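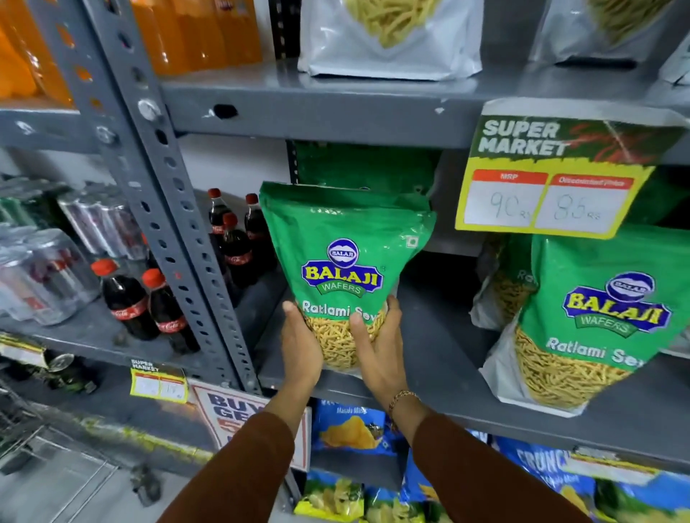
From: Lino Rinaldi
To: Bulldale Neighbors list
Subject: Re: Snack table at the Lestora Street potluck

Gemma Carbone wrote:
> Last June we ended up with 8 bowls of potato salad and
> one bag of ice. Could people please say what they are
> bringing before they bring it? Also, we need crunchy
> things for the snack table, and could someone other
> than me find out if we can have the hall past 8 p.m.?
> They want $240 for the evening and I would like to
> get our money's worth.
> Gemma

Gemma,

I was responsible for two of those bowls, so I'll keep my views on potato salad to myself.

Put me down for sev. For those who haven't met it, sev is fried noodles made from chickpea flour, and the Ratlami kind comes with cloves and black pepper in it. You eat it by the handful, or you scatter it over chopped onion and tomato with some lemon and tell people you cooked. I plan to do the second. Balaji makes one in a green bag, and I'll bring enough bags that the early crowd can't finish them before the Hundine Road people find parking.

One request: please don't mix it into anything ahead of time. It goes soft in ten minutes and then you have a bowl of damp yellow string. Whoever stirred my last batch into the coleslaw, I know your car.

On the hall, I called. We can stay until ten if we stack the chairs ourselves and leave the piano alone. The man on the phone brought up the piano three times, so I assume he has heard us.

As for saying what we're bringing, I'm in favor, but the sign-up sheet on Pal has been locked since spring and only the person who made it can open it. I believe that was me. I have tried every password I've ever had, including the one from 2000 that was the name of a dog. Until I get in, reply to the list with your dish. If somebody has already claimed yours, make a different one or fight it out in private.

Still wanted: a green vegetable of any kind, serving spoons, paper plates that don't fold in half under beans, and ice. More than one bag.

Lino

P.S. Gemma, I still have your big yellow colander. It's in good health.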